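Findau Purple Rose Sheet Set: Review After One Summer

Posted 25 August 2022

Rating: 3 out of 5

The Findau printed sheet set is a mid-price bed linen product sold through the Linutthorpe home store and a handful of online sellers. I bought one set at full price. The version reviewed is the purple rose print with the lavender border. Findau sells the same cloth in other prints, and I assume the construction is identical, but I have only handled this one.

Price and contents

I paid 2,958 for the set with shipping included. The sheet alone is listed at 2,000, which makes the set poor value unless you need the matching covers. I didn't, and they have stayed in the closet. Everything below concerns the top sheet, which I use as a flat cover over the mattress. I have no opinion on the pillow covers beyond the fact that the openings are hemmed straight.

The packaging is a zippered plastic sleeve with a cardboard insert. The insert gives washing instructions in small type and an item number ending in 746. It does not give a thread count. I wrote to the seller to ask for one and got a link back to the product page, where it is also missing.

Fabric

The cloth is a plain weave of medium weight. Out of the package it had a stiff finish that came out in the second wash. After that it softened a little with each wash until it leveled off. It is not a smooth sheet. If you are used to sateen you will notice the difference at once, and you may not like it. I sleep warm and prefer a plain weave in August.

Shrinkage was within what I would expect. The sheet lost some length in the first warm wash and has not moved since. Buy the larger size if your mattress is thick. Mine is average, and the drop on each side is just enough to tuck.

Print

The roses are printed on one side only. The reverse shows a faint ghost of the pattern, so the sheet is not reversible in practice. Registration is good on most of the cloth: the small leaves sit where they should against the blossoms. Near one corner the leaves have slipped slightly to the side of the flowers, a flaw you will find only if you look for it. Purple dye is often the first to go on printed linen at this price. So far it has held, with a slight dulling on the part that gets the morning sun.

Use as a folding surface

I do not own a folding table, and the bed is where the laundry gets folded. This is a larger part of a sheet's working life than most reviews allow for. A slick sheet lets clothes slide when you pull a leg straight. A very textured one grips the cloth and leaves you lifting each piece to reposition it. The Findau sits between the two.

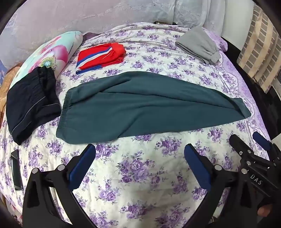

Knit pants are my usual test, as they twist at the legs and never want to lie square. The method is simple: lay the pants sideways, put one leg over the other, smooth from the waist to the hem, then fold up. On this sheet the legs stay put while you smooth them. The dark green pair shows the usual trouble spots, with a long fold running from near the waist toward the hem and a shorter diagonal crease below it, and both can be pressed out by hand without dragging the sheet along. The elastic waistband needs a separate pull in each direction. That is a matter of the garment, and no sheet will fix it.

Contrast matters as well. Dark clothes show clearly against the pale ground, so seams and edges are easy to line up. Pale clothes are harder. A white undershirt tends to get lost among the flowers, and I have put away more than one with a sleeve still turned in. If most of your laundry is light in color, a plain dark sheet will serve you better.

Wrinkling

Wrinkles are the weak point. The sheet comes off the line with sharp creases, and they relax only in part once it is on the bed. After a night's sleep there are long soft ridges across the mattress. Tucking the foot end tightly helps for a few hours. Ironing helps for longer, but the hem puckers under a hot iron and has to be stretched by hand as you go. I stopped ironing it after the first month.

I compared it against an older Suwannarat sheet of similar weight. The Suwannarat lies flatter and dries faster. It also pills along the center, and the Findau has not pilled at all.
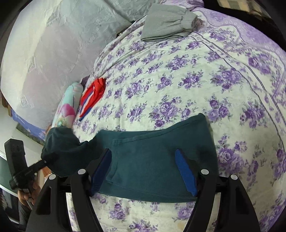 Dark green cloth on the rose print. The stitching along the upper edge is easy to follow against the pale ground.

Stitching

The side hems are single-fold and adequate. The end hems are wider and better made, with even stitch length and no skipped stitches that I could find. One loose thread appeared at a corner after the third wash. I trimmed it and the seam has not opened. The lavender border is part of the print and adds no thickness, so the edge tucks under the mattress without forming a ridge. The scalloped outline is also printed. From the product photos I had expected a cut edge, and the listing should be clearer on this.

Care notes

Wash warm, inside out if you can be bothered, with similar colors. The first wash released some purple into the water, and I would keep it away from whites until that stops. Low heat in the dryer is fine. High heat sets the creases and makes the hem pucker worse. Shake the sheet out while damp and hang it by the long edge.

Availability

The set ships within the Usa only, according to the seller. Single sheets go out of stock often, and the plain colors seem to come back sooner than the prints.

Summary of ratings

Fabric: 4
Print: 4
Stitching: 3
Wrinkle resistance: 2
Value as a set: 2
Value as a single sheet: 4

I would buy the single sheet again in the larger size. I would not buy the set.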